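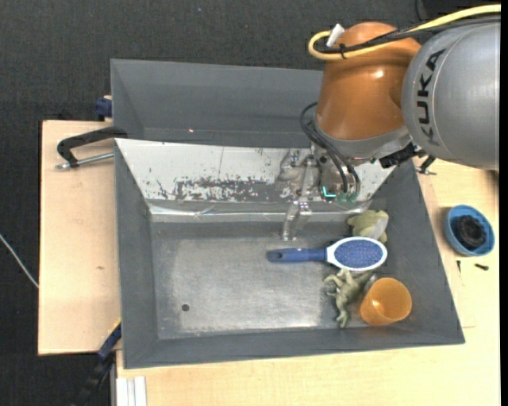
等机器人来收拾屋子

我母亲对家务机器人的要求一直很朴素：能把茶几上的东西归置好就行。她说这话的时候，茶几上通常有一副老花镜、两三个遥控器、半包瓜子、一把梳子，还有我侄女扔下的随便什么玩具。她等这台机器人等了很多年，从我上中学等到我自己也有了一张永远收拾不干净的茶几。每回电视里播机器人翻跟头，她都要放下手里的活儿看一会儿，然后问我：它会叠被子吗？

为了给她一个像样的回答，我在二月里坐了很久的火车，又转了一趟长途汽车，去了一个叫Vimodbridge的小城。城不大，沿河有几排旧厂房，早年做纺织，后来空了好一阵子，如今零零散散搬进来一些做自动化的小公司。我去的那家叫Trarkar，在二楼，楼下是个修自行车的铺子，整条楼道都是橡胶和机油的味道，闻久了倒觉得亲切。

Trarkar做的事情，说给外行听有点不起眼：让机械臂从一个箱子里把东西拿出来，放到另一个箱子里去。拿的都是家里寻常见得到的物件，梳子、杯子、毛绒的塑料的玩具、洗碗的海绵、成双或者不成双的袜子。我到的那天早上，接待我的工程师正蹲在地上翻一个纸箱，挑当天要用的东西，那神情和我母亲在菜市场挑茄子没什么两样。她告诉我，这样的物件他们攒了超过600件，有一部分是同事从家里拿来的，有一部分是从夜市地摊上买的，地摊老板到现在还以为他们是开幼儿园的。

我问她，拿个东西有那么难吗？她大概被问过很多遍了，也不恼，递给我一把火钳，让我闭上一只眼睛，从箱子里夹一把梳子出来。各位读者要是手边有火钳，不妨也试一试。梳子柄是细的，贴着箱底，钳子尖得先落到两侧，再合拢，合早了会在柄上打滑，合晚了就戳到箱底。好容易夹住了，梳子头那一端又沉，一提起来就往下坠，在半空里转了小半圈，然后啪的一声掉了回去。旁边几位年轻人都笑了，笑得很和气，看得出他们天天见这个。

梳子还算老实的。麻烦的是东西和东西挨在一起、压在一起。一个玩具压着另一个玩具的腿，你要拿下面那个，上面那个就跟着翻身；你要是先拿上面那个，下面那个没准又滚到角落里去，贴着斜斜的箱壁，夹子怎么伸都别扭。人手碰到这种情形连想都不用想，手指头一拨，东西就散开了。我回家以后特意观察过自己收茶几的样子，光是拿一只遥控器，我的小拇指就先把瓜子袋往外推了推，无名指顺带挡住了一支要滚下去的笔。这些小动作，我活了这么多年从来没有留意过。

最叫他们头疼的，是透明的东西。塑料杯子、保鲜盒、玻璃罐，人一眼看过去知道那儿有个杯子，深度相机看过去，光线穿了过去，或者被亮晶晶的一面弹到别处，传回来的数据里杯子就缺了一块，有时候干脆整个儿不见了。带颜色的半透明杯子稍好一些，也好得有限。金属的箱底、反光的板子，同样会给它添乱。那位工程师说，她现在去餐馆吃饭，服务员端上一杯水，她头一个念头是“这个真难抓”。她丈夫听得耳朵都起茧了。

我在那里待了两天，坐在一把高脚凳上，看他们一遍一遍地做同一件事。机械臂过来，停住，下去，合拢，抬起，走开，再过来。说起来有点催眠，可是看进去了又很难移开眼睛，像看别人钓鱼。第二天下午他们做了一轮完整的测试，一共100次抓取，东西随便倒进箱子里，不许人摆。这一轮下来空手而归的有30次，多半折在透明的杯子和软塌塌的布料上。屋里有个小伙子叹了口气，说上个礼拜还要好些。我倒觉得已经很了不起了，后来想想，如果我家里来了一位帮手，收拾东西时拿十回空三回，我母亲恐怕当天就要跟人家谈谈。

这里头有个道理，是我在另一个地方才明白过来的。离Trarkar不远，河对岸，有家叫Villalobos的工厂，做家用五金，合页、挂钩、窗把手之类。厂里早就用上了机械臂，一条线上挨着几台，把冲压好的零件从这头搬到那头，动作又快又稳，我站在黄线外面看了半天，一次失手也没见着。同样是胳膊，怎么到了这里就这么能干？

车间主任是位说话很慢的中年人，领着我绕到生产线背后，指给我看那些托盘。每个托盘里都有一格一格的槽，零件躺在槽里，头朝哪边、正面还是反面，早就安排妥当了。他说机器人干活的那几秒钟大家都爱看，前面那些准备，做托盘、改夹具、定位置、装护栏，没有客人要看的。厂里当初为了让机器人会拿一种新的窗把手，光夹具就改了好几版，折腾了小半年。换句话说，工厂愿意为了机器把整间屋子都改一遍，而我们谁家的茶几也不会刻好槽，让梳子每天晚上头朝东躺进去。

说到这里他忽然有点得意，又领我去看车间尽头的一张长桌。那里坐着几位女工，正在往小塑料袋里装螺丝，一只合页配几颗螺丝、一张说明书，封口，丢进纸箱。活儿很简单，简单到我站在旁边手都痒。可是这张桌子，他说，是全厂最后才会自动化的地方，也可能永远不会。塑料袋的口会粘在一起，要用手指搓一下才打得开；说明书是薄纸，常常两张一块儿上来；螺丝偶尔混进一颗短的，大姐们不看，捏在手里就知道。其中一位大姐听见我们说话，头也不抬地插了一句：让它来嘛，来了我教它。

我很喜欢这句话，把它记在了本子第一页。

家里的活儿，要是照着难易排个队，次序和我们习惯的大不一样。我们觉得擦玻璃累、拖地累，可是这两样机器已经做得有模有样了，扫地机器人进了许多人家，卡在沙发底下的时候固然可怜，大体上还是尽责的。我们觉得叠衣服不费脑子，可以一边叠一边看电视，对机器来说却难得要命：衣服没有固定的形状，一件衬衫团成一团，哪里是领子哪里是袖口，得先找着才谈得上叠。洗碗有洗碗机，洗碗机却不管把碗放进去，也不管把锅底那一圈焦的刮下来。至于照看老人、给孩子扎辫子，我问过的每一位工程师都摇头，摇得很诚恳。

回程路上我还顺道拜访了Florby，一家想把机械臂直接卖进家庭的公司。他们在写字楼里搭了一套样板房，有厨房，有客厅，沙发上甚至搭着一条看起来真有人盖过的毯子。他们的机器底下装着轮子，上面一条胳膊，会从地板上捡玩具，捡起来放进一个大筐子里。我去的时候它捡得不紧不慢，捡一个积木的工夫，够我喝完半杯茶。陪同的产品经理很坦率，说目前它比人慢得多，好处是不嫌烦，夜里大家都睡了，它可以慢慢捡到天亮。

我觉得这是我一路上听到的最有说服力的一个理由。快慢这件事，白天和夜里的算法确实不同。一个慢吞吞的帮手，如果安静，如果不会把猫当成玩具捡起来，早上起来客厅地板干干净净，那谁还去计较它花了几个钟头呢？猫的问题我也问了，产品经理笑着说他们在做，样板房里暂时用的是一只会喵喵叫的玩具猫。价钱他不肯讲，只说眼下还没有到可以讲价钱的时候。我猜那个数目要是说给我母亲听，她会觉得茶几乱一点也挺好。

那么，机器到底能不能做家务了？走了这么一圈，我能给的答案大概是：在箱子里，它已经能拿起不少东西，有时候拿得还挺漂亮；在工厂里，只要有人替它把一切摆好，它比谁都可靠；到了家里，它还像个刚进门的学徒，什么都得先看一看、想一想，手底下没有准头，遇见玻璃杯就发慌。它学得不算慢。Trarkar那位工程师告诉我，他们刚开张那年，光是让夹子别把纸杯捏扁就花了整整一个夏天，现在纸杯早就不算题目了，新来的实习生听了还不大相信。

她还讲了一件小事。有天晚上她加班回家，看见女儿的玩具撒了一地，本来想发火，结果站在门口看了好一会儿，琢磨先捡哪一个、从哪个方向下手。女儿问她在干什么，她说妈妈在算。女儿等得不耐烦，自己三下两下全捡完了，抱着一大捧往箱子里一倒，回屋睡觉去了。

我把这些一五一十讲给母亲听，讲得口干舌燥，她一边听一边收拾茶几，老花镜进盒子，瓜子袋用夹子夹好，梳子拿去卫生间，一趟就拿完了，中间还顺手把我的杯子添满了水。她问我，那叠被子呢？我说被子还早，被子比衬衫更难。她想了想，说那先让它学着捡袜子吧，你爸的袜子，从来没有一双是放在一块儿的。

（本文刊发于2021年7月10日）

联系编辑部 | 投稿须知 | 版权所有，未经许可不得转载 | 返回顶部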